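Lettre séries, décembre
Par la rédaction

Pludberg aura bien une deuxième saison, et Dafis change de case

La nouvelle circulait depuis la fin de l'été parmi les abonnés de la plateforme Vova, elle est maintenant confirmée : Pludberg, la série policière tournée dans une petite ville portuaire du même nom, revient pour une saison 2. Six épisodes sont commandés, comme la première fois. Le tournage doit commencer au printemps et la diffusion n'est pas attendue avant l'hiver suivant.

Pour ceux qui n'ont pas vu la première saison, un rappel rapide, sans dévoiler la fin. Une inspectrice du travail est envoyée à Pludberg pour contrôler une conserverie où un ouvrier s'est noyé dans un bassin de rinçage. Elle doit rester deux jours. Elle y passe l'hiver, d'abord parce que la route est coupée, ensuite parce que les registres qu'on lui remet ne correspondent pas aux bulletins de paie. L'enquête de police proprement dite n'arrive qu'au troisième épisode, et c'est un des points qui avaient divisé les lecteurs de cette lettre au moment de la diffusion. Certains ont décroché avant. Ceux qui sont restés nous en parlent encore.

La saison 2 reprend dix-huit mois plus tard. La conserverie a été rachetée, une partie du personnel a été reprise, l'autre non, et le procès est sur le point de s'ouvrir au chef-lieu. D'après le dossier envoyé par la production, l'action se partagera entre le tribunal et la ville, avec un épisode entier, le quatrième, situé pendant une seule nuit de garde à l'hôpital. Le personnage de l'inspectrice est toujours là. Celui du directeur adjoint aussi, ce qui répond à une question laissée ouverte par le dernier plan de la saison 1.

Du côté de l'écriture, l'équipe change un peu. La première saison avait été écrite à deux, celle-ci le sera par un atelier plus large, qui s'est réuni pendant l'automne. La réalisation sera partagée en deux blocs de trois épisodes. La production indique que la langue locale, parlée par les ouvriers dans la saison 1 et sous-titrée, gardera la même place. C'est une bonne chose. La version doublée intégralement, proposée par défaut sur certains téléviseurs, effaçait la différence entre ce que les personnages se disent entre eux et ce qu'ils disent à l'inspectrice, et plusieurs scènes du deuxième épisode devenaient difficiles à suivre. Si vous rattrapez la série pendant les fêtes, pensez à vérifier le réglage audio avant de commencer.

Le décor de la conserverie, construit dans un ancien hangar à sel, a été conservé entre les deux tournages. Il sera modifié pour tenir compte du rachat : nouvelles enseignes, nouvelle cantine, bureaux déplacés à l'étage. La cantine, où se passaient déjà les meilleures scènes de groupe, prend apparemment plus d'importance. Le dossier mentionne une grève qui s'y déroule sur deux épisodes.
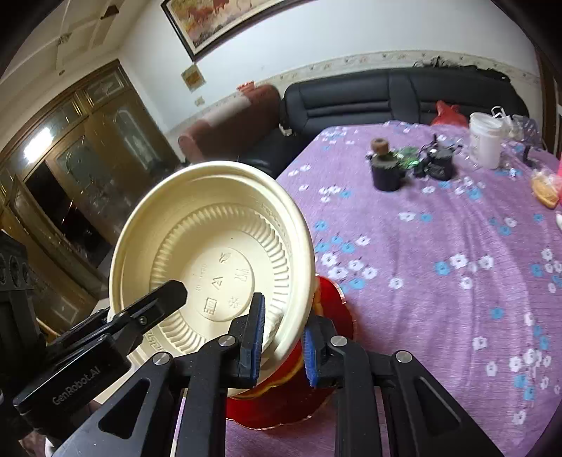 Reste la question de la durée. Les épisodes de la première saison étaient de longueur très inégale, le plus court ne faisant pas quarante minutes et le dernier dépassant largement l'heure. Vova souhaite cette fois un format plus régulier, parce que la série sera aussi vendue à des chaînes qui ont des cases fixes. On peut le regretter un peu pour le final, qui profitait de son temps. Pour les épisodes du milieu, un cadre plus serré ne fera pas de mal, en particulier pour tout ce qui concerne le frère de l'inspectrice, une intrigue qui tournait en rond et que la fin de saison abandonnait sans explication.

Un mot sur la musique, puisque plusieurs d'entre vous ont écrit à ce sujet. Le thème du générique, joué à l'harmonium, reste le même. La bande originale de la saison 1 n'est toujours pas disponible à l'achat et la production ne donne pas de date.

Dafis passe en deuxième partie de soirée

L'autre annonce du mois est moins réjouissante. Dafis, la saga familiale sur trois générations de bateliers, quitte la première partie de soirée et sera désormais diffusée à 22 h 50, à raison de deux épisodes à la suite. La chaîne parle d'un « repositionnement ». Les audiences avaient baissé dès la troisième semaine et le changement n'étonnera pas grand monde.

La série n'a pourtant pas que des défauts. La partie située dans les années 1920 est soignée, les scènes de canal sont tournées en extérieur et cela se voit, et la grand-mère est un très beau personnage, dur et drôle, à qui on aurait volontiers laissé plus de place. Le problème vient de la construction. Chaque épisode passe sans cesse d'une époque à l'autre, parfois au milieu d'une conversation, et il faut souvent attendre plusieurs répliques pour savoir de quel fils et de quelle péniche il est question. Les prénoms, qui reviennent d'une génération à la suivante, n'arrangent rien. Un arbre généalogique est proposé sur le site de la chaîne. Il est utile, mais il révèle au passage deux décès qui n'ont pas encore eu lieu à l'écran, alors attendez d'avoir vu le cinquième épisode pour l'ouvrir.

Les épisodes restants seront bien diffusés jusqu'au bout, la chaîne s'y est engagée. Pour la suite, rien n'est décidé. La fin tournée est une vraie fin, selon les personnes qui ont vu l'ensemble en projection, et ceux qui suivent la série depuis le début peuvent donc continuer sans craindre de rester sur un suspense. L'intégralité est également visible en rattrapage, dans l'ordre, pendant toute la durée de la diffusion. C'est sans doute la meilleure façon de la voir : à deux ou trois épisodes par semaine, les allers-retours entre les époques se retiennent beaucoup mieux.

Gosen, le pilote qui attendait

On termine avec Gosen, dont le pilote avait été tourné puis mis de côté. Il s'agit d'un récit d'espionnage situé dans un institut de météorologie, pendant une campagne de relevés en altitude. Le pilote dure 101 minutes, une longueur inhabituelle, et il avait été question à un moment d'en faire un téléfilm sans suite. La société de production a finalement obtenu les moyens de tourner le reste. Le titre, qui a intrigué plusieurs lecteurs, est le nom de la station où se passe l'essentiel de l'action, et celle-ci est placée par le scénario à 2 229 mètres.

Le pilote sera montré en l'état, sans remontage, avec son prologue presque muet. On y suit une technicienne qui relève chaque matin les mêmes instruments et remarque un jour que les chiffres de la veille ont été corrigés de la main d'un autre. L'affaire part de là et prend son temps. Il y a peu d'action, beaucoup de couloirs, de téléphones qui grésillent et de gens qui mentent poliment. Ceux qui avaient aimé la lenteur de la première saison de Pludberg devraient s'y retrouver. Les autres peuvent essayer la seconde moitié du pilote, nettement plus vive, à partir de l'arrivée du téléphérique.

Deux réserves, tout de même. Les dialogues scientifiques sont parfois récités, et la relation entre la technicienne et le chef de station est installée trop vite pour qu'on y croie tout à fait. Ce sont des défauts courants dans un pilote et les épisodes suivants auront le temps de les corriger. Aucun calendrier de diffusion n'a été communiqué pour la série complète. Le pilote, lui, sera proposé seul dès janvier.

Courrier et rectification

Dans la lettre précédente, nous avions écrit que la première saison de Pludberg quitterait le catalogue de Vova à la fin de l'année. C'était une erreur de notre part, elle y reste. Merci aux abonnés qui nous l'ont signalée. Les sous-titres pour sourds et malentendants, absents des deux premiers épisodes à la mise en ligne, ont été ajoutés depuis. Nous avons vérifié sur ordinateur et sur téléviseur, et ils s'affichent correctement dans les deux cas.

Plusieurs lecteurs demandent aussi si nous comptons reprendre les résumés épisode par épisode. Oui, pour la saison 2 de Pludberg, avec un envoi séparé afin que ceux qui regardent plus tard ne tombent pas dessus par accident. Il faudra cocher la case correspondante dans vos préférences d'abonnement. Les anciens résumés restent dans les archives, classés par série.

La prochaine lettre sera consacrée aux reprises de janvier et au pilote de Gosen, que nous aurons revu d'ici là. Vous pouvez nous envoyer vos questions en répondant simplement à ce message.

6 commentaires | 101 partages

À lire aussi
Pludberg, saison 1 : notre avis après le dernier épisode
Dafis : faut-il s'accrocher après la troisième semaine ?
Version originale ou version doublée, comment changer le réglage sur Vova
Séries policières : ce qui arrive cet hiver
Tous les résumés en archives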